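Damar (planning software)

Damar is a motion planning and control stack for two-armed robots, and I've been using it long enough that I volunteered to write its entry here. It grew out of a smaller project called Cenar, which only handled one arm at a time and got very confused if you gave it two. The current version, 13, came out in April and still reads Cenar's old config files, bless it.

The main loop is pretty simple to explain. A planner looks at both arms as one big body, picks a path that keeps them out of each other's way, and hands it to a controller that runs on each side. Perception is a separate piece named Ragab, and it's the part I end up fiddling with most! It takes the camera views, overhead or wrist, and tries to work out where the walls, furniture and held objects are before the planner gets a say. You can run the whole thing in simulation first, and I'd really recommend it. 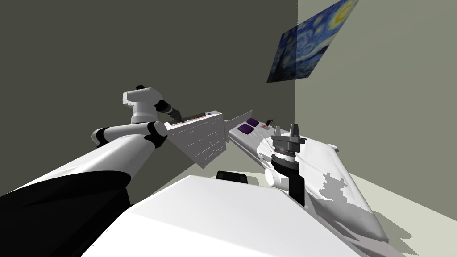
Room view first, then two from the wrist.
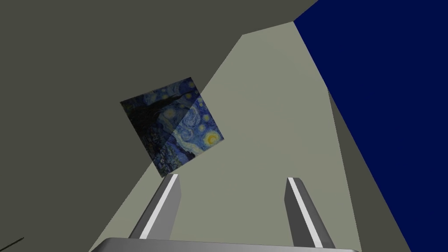
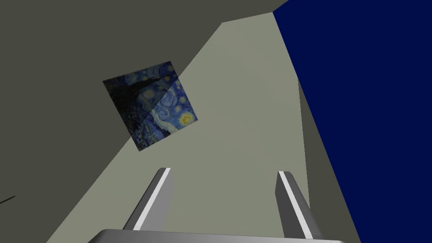
Wrist views are where I spend my evenings. A big flat wall gives Ragab very little to hold on to, so anything with texture (a painting, say) does a lot of the work when it figures out which way the wrist is turned. If the match is weak it falls back on the joint readings, and the log prints a warning that I ignored for far too long.

Jernport disagrees with me on this, and wrote on the entry's talk page that the joint readings should come first every time, with the picture match used only to correct drift. Fair enough, but that setting is off by default, and turning it on adds 9 milliseconds to each cycle on my machine.

Known problems: the planner treats a held panel as a plain box, so flaps and handles get ignored unless you add them by hand. Replaying a saved run also needs the same build that recorded it. There were 121 open tickets last time I looked, and 2 of them are mine (both about the replay thing).

Last edited 2024-04-01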